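How to Keep Score and Settle Up at a Home Gin Rummy Night

Posted 11/12/2017

We have been running a gin rummy evening at our place for a good while now, and the one question I get more than any other (more than "is there any dip left?") is how on earth we keep the scores straight. Gin is a lovely game and an easy one to teach, but the scoring trips people up, especially when they learned it from a grandparent who had rules of their own. So I thought I would write out the way we do it, slowly, with a worked hand or two, and you can borrow whatever suits your own table.

I am going to assume you know how to play a hand. You each get ten cards, you draw and discard, and you try to arrange what you hold into sets and runs. Anything that doesn't fit in a set or run is deadwood. If you can get your deadwood down to ten points or fewer, you may knock.

Step 1: Agree on the values before anyone deals

Face cards are worth ten each. Aces are one, and they are always low at our table, so queen-king-ace is not a run no matter how nicely you ask. Everything else is worth the number printed on it. Say this out loud even if everybody nods, and write it on the top of the score sheet. We have a spiral pad with Rollix on the cover that lives in the card drawer, and the first page of it is nothing but house rules in three colors of ink.

Step 2: Count the hand

When someone knocks, they lay their cards down with the sets and runs grouped and the deadwood off to one side. The other player then lays down their own sets and runs, and may add loose cards to the knocker's groups if they fit. This is called laying off. Only after that do you count what is left.

Say Divya knocks with a three and a four left over, so seven points. Her opponent has a king, a six and a seven that don't match anything, but the seven fits on the end of Divya's run of hearts. Off it goes. That leaves sixteen, and sixteen minus seven is nine. Divya writes down nine points. You only ever write down the difference, and only one person scores on each hand.

If the knocker turns out to have the same deadwood as the other player, or more, that is an undercut. The other player gets the difference plus a bonus, which for us is 25 points. Gin (no deadwood at all) is also worth a 25 point bonus, plus whatever the opponent is holding, and nobody may lay off cards against gin. 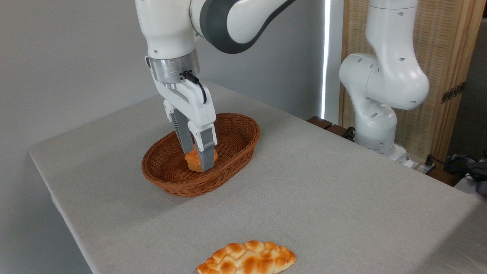

Bhavana Gowda wrote in to say that her family plays the undercut bonus at ten points, and that 25 seemed awfully harsh on a beginner who knocks a little too early. She also wanted to know if we let people change it halfway through a game when the scores get lopsided.

Thank you, Bhavana! Ten is perfectly fine, and I have seen 20 as well. A small bonus makes people knock sooner and gives you shorter, livelier hands, and a big one makes them hang on and sweat a bit. What I would not do is change it partway through. We tried that one November with the best of intentions and there was sulking right through dessert.

Step 3: Set up the sheet

Draw a line down the middle of the page and put a name at the top of each column. After each hand, write the new running total under the winner's name, and leave the other column blank on that line. I know it is tempting to write only the points for the hand and add them all up later, but a running total lets both players see who is getting close, and it saves you from doing arithmetic at eleven at night.

Here is how the left-hand column looked in a game I played with Uchenna Bashir, with me on the left:

Hand 1: 16
Hand 3: 46
Hand 4: 63
Hand 7: 102

So I scored 16, then 30, then 17, then 39, and he won hands 2, 5 and 6. Once somebody passes 100 the game is over, and you draw a thick line under both columns.

Step 4: Add the bonuses

These go on at the end and never during play. The winner gets 100 points for the game. Then each player gets 25 points for every hand they won, which we call boxes. I had four boxes, so that was another 100, and my final total came to 302. Uchenna had three boxes, so he added 75 to the 58 he already had and finished on 133.

If the loser never won a single hand, the game bonus is doubled. It doesn't happen often, but do mention it beforehand.

Step 5: Settle up

We play for chips that get put back in the tin, and the difference between the two totals is what you settle on. Mine was 169 in that game. We call it one chip for every ten points and drop the leftovers, so Uchenna slid 17 — no, 16 — chips across to me. You see why I like to have it written down.

If you are playing several games in an evening, keep one page at the back of the pad for chips won and lost, and fill it in before the next deal. Each person starts with 30 chips here. When Revathi Chettiar comes we play to 300 all evening in one long game with her, and for that I just use a fresh sheet and a bigger pot of coffee.

A last word on disputes: if two people remember a score differently, go with what is on the paper, and check your additions before the cards are gathered up for the next hand.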